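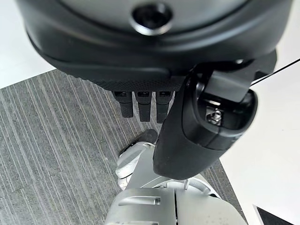 A reader from Prustov writes that the spring meetup is a waste of two days and that owners should stay home and fix their own vacuums. I read the note twice over coffee. The same complaint came in after the last one, in nearly the same words. I went anyway, and I'm writing down what I got from it before I forget.

February 11, 2020

Drove to Barnham before it got light. The hall was cold and the badges weren't ready, so we all stood in the lobby with our coats on. 113 people had signed up for the car wash owners' meetup and 96 came. I sat near the back with the other single-site people.

The morning was all about memberships. Most of the talk was on how to price the monthly plan when the weather is bad for weeks at a time. I wrote down two things to try: a pause option for winter, and moving the sign-up board closer to the pay station.
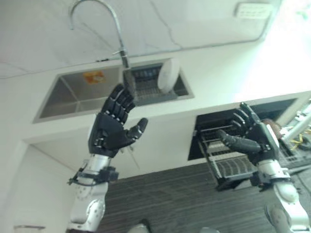
Is a monthly plan worth it for a small wash? It is if the tunnel can take the extra cars on a sunny weekend, and mine can, just barely. I'd have to put another person on the prep end and keep the second vacuum row open later.

Lunch was sandwiches. I talked with a man who runs the Kulkarni site off the highway. He dropped his bottom package in September and says the complaints stopped after a month. His water bill is lower than mine and I still don't know why – he thinks it's my reclaim tank.
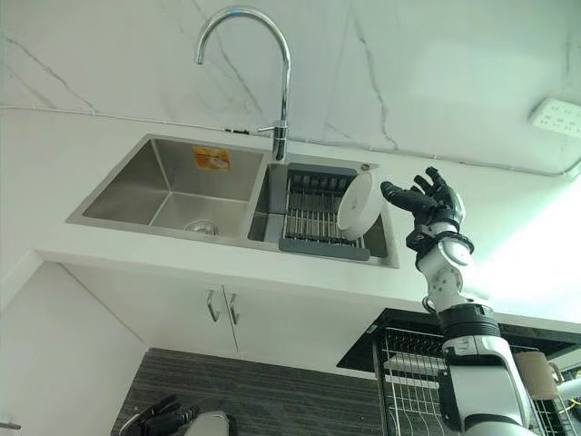
2 min read

Afternoon was the Prometar session on their new pay terminals. The sound kept dropping out. The terminal reads plates, so members don't need a tag on the windshield, but I've got a drawer full of tags I already paid for. I asked about swapping one lane at a time and was told to email them. Wrote the address on the back of my parking stub.

After that came the small group tables. I picked the one on hiring, and we mostly talked about

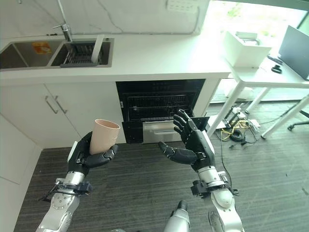 keeping people through the slow months. One owner pays a flat wage on rain days and has them do the pit cleaning and the belts. I send mine home, and then they find other work. Need to go over the payroll and see what rain days would cost me.

Left before the dinner. Home late, slush all the way. The blower on bay two is still making that noise, and I have to call about the belt in the morning.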